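Hiturix door-opening sim package, anyone paid for it yet?

Home Robot Tinkerers > Software and Simulation > Reviews and Buying Advice

gearloosener
So I'm looking at the Hiturix household sim package, the one with the two-arm robot and the door tasks. The basic license is $300 and the one with the wrist camera views and the task editor is $500. I do this in my garage for fun, so $500 is a real number for me. Has anybody here bought it? Is the door stuff any good or is it mostly a nice demo video?

sprocket_mom
I have the $300 one! Had it since July and I like it a lot, with a couple of gripes. Setup took me one evening (most of that was my graphics driver, not their fault). The rooms load fast, the arms feel well behaved, and the lever handle needs a decent grasp before the door will move, which I was glad to see after the last thing I tried. My gripe is the manual. It's 10 pages and the part on grasp settings is two paragraphs. TWO.

Kettle77
I'll be the grump. I ran the trial and sent it back. The rooms are plain as toast, hardly any furniture, and the lighting is the same everywhere. If you train on that and then try a real kitchen you're going to have a bad time. Sudus gives you way more variety for less money.

sprocket_mom
Sudus has more rooms, sure, but have you tried the doors in it? The gripper goes half an inch into the handle and the door flies open like it's haunted. I'd take a plain room with a handle that behaves.

Kettle77
They patched that. Mostly.

gearloosener
"Mostly" is doing a lot of work there, lol. What about the wrist view? That's the part that would cost me the extra $200 and I can't find a decent screenshot of it anywhere.

nightshift_ned
I paid for the full version, so I can help a little. Short review first, then pics.

Good: you can park one arm and work with the other, and the parked one stays put. The body view gives you both arms at once, which I use way more than I thought I would. The task editor is simple enough that I had my own door run going before lunch.

Bad: the wrist view is bare. You get your fingers and not a whole lot else unless you're close to something. I also had it crash on me when I swapped robots in the middle of a run, and support at Mevard (they handle the US sales) took forever to write back. They did fix it, but still.

Both of these are from my door run last night, body view first and then a wrist view.

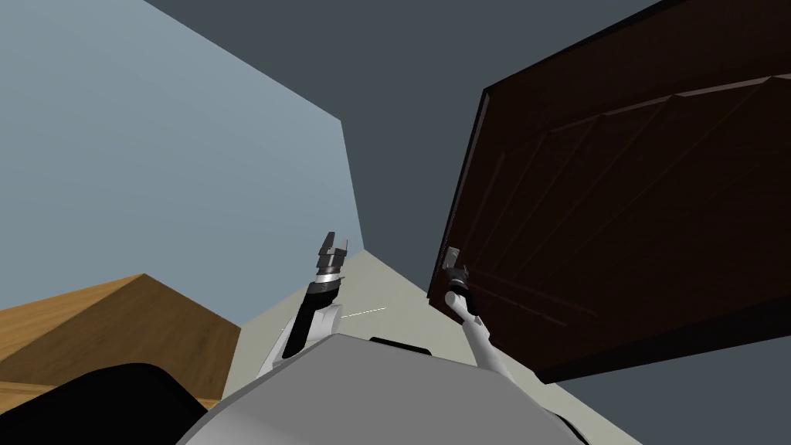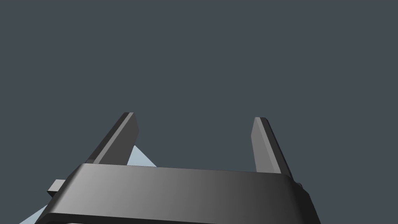 Re: door-opening sim package (page 2)

gearloosener
Oh that's super helpful, thank you! I like the look of the body view, with the gripper right there on the lever. The wrist one is a lot emptier than I was picturing. I figured I'd be getting something useful between the fingers and it's just gray.

nightshift_ned
Yeah, it depends where the hand is pointed. Near a handle or a tabletop it earns its keep. I wouldn't buy the big license for that alone though. I'd buy it for the editor.

Kettle77
Not to pile on, but look at how flat everything is in that second one. For $500 I want some texture on the robot. The wood on the door in the first one looks fine, I'll give them that.

sprocket_mom
See, I don't care what the gripper looks like as long as the fingers close where they're supposed to. Different strokes! Are you going to be training on camera images, gearloosener, or only practicing the arm motions? It changes my answer.

gearloosener
Arm motions to start. Cameras maybe next year if my spouse doesn't sell the computer first.

sprocket_mom
Then get the $300 one and don't look back.

Kettle77
Or wait for the Hegyi add-on pack if you can stand it. It's supposed to bring more rooms and better lights. If it's good I might even give this thing another shot.

nightshift_ned
Ask Mevard whether the upgrade price counts what you already paid. It did for me, but I had to bring it up myself.

gearloosener
Just sent them an email. Leaning toward the basic license, I'll post back when I hear from them.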